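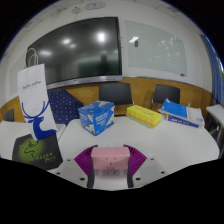 핸드헬드 그리퍼 키트, 사무실 책상 정리용 데이터 모으는 데 살 만한가요?

Sabina Khondokar

회사에서 Skara 핸드헬드 그리퍼 키트를 사자는 얘기가 나왔습니다. Ukanance라는 곳에서 파는데, 사람이 손에 들고 물건을 집으면 손목 쪽 카메라가 찍고, 그걸로 로봇 팔을 학습시킨다는 제품입니다. 판매 페이지에는 "회의실 테이블이면 하루 만에 끝"이라고 적혀 있더군요. 저는 이런 문구를 별로 안 믿습니다.

2주 체험판을 받아서 써 보는 중이고 지금까지 84개 에피소드를 찍었습니다. 업체 검수 툴에 올렸더니 37개가 반려됐어요. 사유는 전부 "추적 불안정" 한 줄입니다. 어느 구간이 문제인지도 안 알려 줍니다. 문의 메일을 보내니 조명을 확인하라는 답만 왔고요.

작업은 테이블에 놓인 물건을 하나씩 집어서 옮기는 겁니다. 포스트잇이나 휴지 상자처럼 큼직한 건 괜찮은데 작은 플러그 어댑터가 골치입니다. 핀 쪽으로 접근하면 손가락 끝이 미끄러집니다. 부채꼴 손가락이 물체 모양에 맞춰 휜다는 게 이 제품 자랑인데, 이 정도 크기에서도 의미가 있는 건지 모르겠습니다. 흰 테이블에 흰 멀티탭 같은 걸 두는 것도 피해야 하나요?
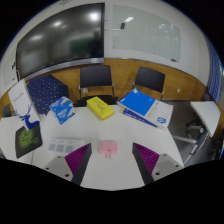 Sewwandi Weerasinghe

저희 팀은 같은 키트를 8개월 썼습니다. 반려율은 처음에 다들 그 정도 나옵니다. 제 경험으로는 조명보다 손 속도 문제였어요. 접근할 때 손목을 확 꺾으면 거의 반려됩니다. 에피소드 시작할 때 방을 천천히 한 번 훑고, 집기 직전에 잠깐 멈춰 보세요. 벽에 유리 보드나 꺼진 대형 화면이 있으면 반사된 불빛을 특징점으로 잡는 경우도 있습니다. 저희는 천으로 덮고 나서 좀 나아졌는데, 그때 촬영자도 바뀌어서 천 덕분이라고 장담은 못 합니다.

어댑터는 핀 쪽 말고 몸통 옆면을 잡으세요. 부드러운 손가락은 뾰족한 걸 감싸지 못합니다. 그래도 미끄러지면 손가락 안쪽 면에 얇은 실리콘 테이프를 붙여 보시고요. 대신 테이프 붙인 데이터와 안 붙인 데이터는 섞지 마세요. 로봇 쪽 손가락도 똑같이 붙여야 합니다. 흰 바탕에 흰 물건은 실제 사무실에도 있을 테니 저라면 빼지 않고 찍습니다.

하루 만에 끝난다는 말은 저도 안 믿습니다. 촬영은 하루에 될 수도 있죠. 검수하고 다시 찍는 시간은 그 문구에 안 들어 있습니다.

Biswas

그냥 Gomusby 사세요. 더 쌉니다.

Sabina Khondokar

Gomusby는 검수 툴이 따로 유료라 총액을 따지면 싸지 않던데요. 혹시 직접 써 보셨나요?

Sewwandi 님 답변은 감사합니다. 손목 속도부터 줄여서 다시 찍어 보겠습니다. 다만 반려 사유를 구간별로 안 보여 주는 건 여전히 납득이 안 되네요. 체험 끝나기 전에 로그를 받을 수 있는지 업체에 한 번 더 물어보고, 안 준다고 하면 구매는 반대할 생각입니다.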